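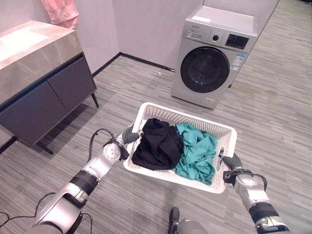
Two loads, one basket. The black and the teal.

THE TEAL ONE

Take 30 and the teal thing slid again.

"Hold," said Gilberto. "Hold, hold. Okay. Keep going."

Jummai kept going. Her arms were in the leader rig up to the elbow, the straps tight, the screen six inches from her nose. On the screen her hands were gray and had no fingers to speak of. They had the basket by both ends. She walked it forward with the foot pedal, a little at a time, toward the washer.

Carpet. More carpet. The pink towel went out of view at the top left and she stopped thinking about it.

"Knees," Gilberto said.

"I don't have knees."

"Your knees. You're locking them. You'll pass out like Lawal."

Lawal Garba had not passed out. He'd sat down fast. But it was the kind of story that got around Hasar in an afternoon, and now there was a stool behind every station.

She bent her knees. Put the basket down in front of the washer. Left hand off, right hand off. Went for the door. The ring came toward her on the screen, big and silver, the glass black in the middle of it. Hook, pull. Open.

"Nice," said Gilberto. He typed something. He was always typing something.

Black first. Pinch, lift, in. It went in like a wet cat. Then the teal. It had got itself tucked under the handle end somehow, and when she pulled, the basket came too, tipped, scraped along the washer front, and fell back.

"Fail it?" she said.

"Can you save it?"

She could maybe save it. Let go. Turned the wrist. Came in from the top this time, found a fold, squeezed. Lifted slow. The basket stayed down. The teal went up and up, longer than you'd think, and then in. Door. Click.

"Success with recovery," said Gilberto. "They love those. Tarawneh pays extra for those."

"Tarawneh pays you extra. "

"Tarawneh pays Suleiman extra, and Suleiman buys us the good coffee."

She pulled her arms out of the rig. Her sleeves were stuck to her. Through the window she could see the set, the real one, the robot standing in it with its grippers hanging and its cables looped up over the wrists. A bathroom vanity on carpet tile. Who puts a bathroom vanity on carpet tile. Her mother would have walked in there and started moving furniture.

Ibrahim Nwosu went in to reset. Door open, laundry out, basket back to the mark. He scrunched the black and dropped it left. Scrunched the teal and dropped it right. He had a way of doing it, a sort of flick, and she knocked on the glass.

"What?"

"You do it the same every time."

"I don't."

"You do. The teal always ends up over the front edge. It's always the same fold sticking up."

He looked in the basket. He looked at her. He picked the teal up and dropped it again and it landed with the same fold sticking up.

"Huh," said Ibrahim.

So that was a problem. Gilberto came round to see, and then Suleiman Idahosa came down from upstairs with his badge on backwards and his phone in his hand, and they all stood in the set looking at a basket.

"How many have we got?" said Suleiman.

"Toward the 4,000? Don't ask," said Gilberto. "They go out to Makilberg in October."

"And they've all got this fold."

"The ones Ibrahim reset."

"I reset most of them," Ibrahim said, quietly.

Suleiman rubbed his eyes. "Okay. Okay. So the model learns there's a fold there. Goes to somebody's house. No fold. What does it do?"

"Grabs air," said Jummai.

They looked at her. She had been there four weeks. Before that she'd folded sheets at a hotel called the Ikanora, nights, until her back gave out, and the agency had liked that on the form. Domestic experience. What she had was opinions about sheets.

"At the Ikanora," she said, "stuff came down the chute. You never got the same pile. So you didn't look for a corner. You just went in the middle and lifted till something told you where it was."

"Do that," said Suleiman.

"You told me to go for the fold. It's on the card. Step 2."

He went and got the card. It was taped up by the station, laminated, his own handwriting. He read it for a while. Then he peeled it off and put it in his back pocket.

"Do the other thing," he said. "And Ibrahim, no flick. Throw it. Let Lawal throw it. Let anybody throw it."

They took turns after that. Lawal threw like he was mad at it. Gilberto, it came out, folded - he could not help himself, he put the teal in the basket in a nice square and then stood there looking guilty, and they kept that one too. Suleiman turned it inside out. Ibrahim shut his eyes and dropped it from over his head and missed.

Jummai put her arms back in the rig.

Basket up. Both ends. Her own shoulders lifting, and past the glass, half a beat later, the other shoulders. Black on one side, teal on the other, no fold she knew. She walked it over. Down. Door.

She went for the middle. The gripper closed on nothing much, then on something, and she waited, the way she used to wait over the big bin with her hands in up to the wrist and the radio going and her friend Bisi telling her to hurry up, hurry up, there's another one coming. The cloth shifted. There. She lifted.

"Recovery?" said Gilberto, fingers over the keys.

"No. I meant that one."

He thought about it. There wasn't a box for it on the form. He put success and then in the notes, where nobdy upstairs ever looked, he put: J. feeling around, on purpose. Keep.

"Again?" he said.

Her back hurt, low down on the left side, the old place. She shifted her feet. Bent her knees.

"Who's throwing?"

"Lawal."

"Tell him hard," she said, and watched him go in through the door with his sleeves pushed up.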